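Besuchsbericht: Tag der offenen Tür am Amtsgericht Hollau

Sonntag, 24. März 2024

Das Amtsgericht Hollau hat seine Dienststelle für digitale Beweismittel erstmals der Öffentlichkeit zugänglich gemacht. Der Rundgang umfasste den Sitzungssaal 2, die Geschäftsstelle für Strafsachen und den Auswerteraum im Untergeschoss. Inhaltlich ging es fast durchgehend um Äußerungsdelikte im Netz: Beleidigung (§ 185 StGB), üble Nachrede (§ 186 StGB), Verunglimpfung des Andenkens Verstorbener (§ 189 StGB) und Volksverhetzung (§ 130 StGB).

Ablauf

Der Einlass erfolgte über den Nebeneingang an der Goltska-Straße, mit Taschenkontrolle und Metalldetektor wie im regulären Betrieb. Mobiltelefone durften mitgeführt werden, mussten im Untergeschoss aber ausgeschaltet bleiben. Die Führung dauerte 95 Minuten und damit länger als angekündigt, überwiegend wegen der Rückfragen im Sitzungssaal.

Sitzungssaal 2

Gezeigt wurde ein nachgestelltes Verfahren nach Einspruch gegen einen Strafbefehl. Gegenstand war ein beleidigender Kommentar unter einem Zeitungsartikel. Der Verteidiger bestritt die Urheberschaft, die Staatsanwaltschaft stützte sich auf Bildschirmfotos und eine Bestandsdatenauskunft. Die Vorsitzende erläuterte zwischendurch, weshalb ein Bildschirmfoto für sich genommen nur begrenzten Beweiswert hat: Es belegt weder den Zeitpunkt der Veröffentlichung noch die Identität des Kontoinhabers. Verwertbar wird es in der Regel erst zusammen mit der vollständigen Adresse des Beitrags, dem Zeitstempel und einer Auskunft des Anbieters.

Ausführlich besprochen wurde der Strafantrag. Beleidigung ist grundsätzlich Antragsdelikt, die Frist beträgt drei Monate ab Kenntnis von Tat und Täter. Bei § 189 StGB steht das Antragsrecht den Angehörigen zu. Mehrere Besucher waren davon ausgegangen, eine Anzeige genüge in jedem Fall.

Geschäftsstelle

In der Geschäftsstelle lag eine Übersicht für das Vorjahr aus. Danach gingen 87 Verfahren wegen Äußerungen im Netz ein, 59 davon wurden im Strafbefehlsverfahren erledigt. Eine Aufschlüsselung nach Tatbeständen fehlte. Auf Nachfrage hieß es, sie werde erst mit der Umstellung auf die elektronische Akte möglich. Die Umstellung läuft seit Januar mit der Software Kuline. Vorgeführt wurden Aktenanlage, Fristenkontrolle und Akteneinsicht für Verteidiger. Die Suchfunktion reagierte in der Vorführung langsam — nach Auskunft der Geschäftsstelle liegt das am Testsystem.

Auswerteraum im Untergeschoss

Die technische Sicherung übernimmt die Firma Dursun als externer Dienstleister. Von jedem Datenträger wird zunächst ein vollständiges Abbild über einen Schreibschutzadapter erstellt, danach wird ein Hashwert gebildet und protokolliert. Gearbeitet wird nur mit der Kopie, das Original geht versiegelt in die Asservatenkammer zurück. Jede Übergabe wird mit Uhrzeit und Unterschrift vermerkt.

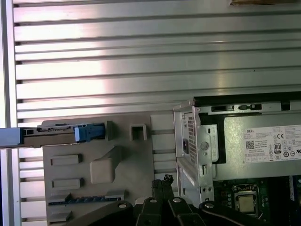
Fragerunde

Die meisten Fragen betrafen die Abgrenzung zwischen Meinungsäußerung und Schmähung. Die Antworten blieben erwartungsgemäß allgemein: Maßgeblich sind Kontext, Anlass und Adressatenkreis, in der Regel ist eine Abwägung im Einzelfall nötig. Gefragt wurde auch, ob das Löschen eines Beitrags vor Strafe schützt. Das wurde verneint, eine zügige Löschung kann allerdings bei der Strafzumessung berücksichtigt werden. Zum Teilen fremder Beiträge wurde darauf verwiesen, dass es darauf ankommt, ob sich der Teilende den Inhalt zu eigen macht.

Offen blieb die Dauer der Auskunftsersuchen an Anbieter mit Sitz im Ausland. Konkrete Bearbeitungszeiten wollte das Gericht nicht nennen.

Organisatorisches

Das ausgegebene Faltblatt enthält die Zuständigkeiten und ein Muster für den Strafantrag. Das Untergeschoss ist nur über eine Treppe erreichbar, für Rollstuhlfahrer entfiel dieser Teil. Parkplätze am Gebäude standen nicht zur Verfügung. Ein weiterer Termin ist geplant, steht aber noch nicht fest.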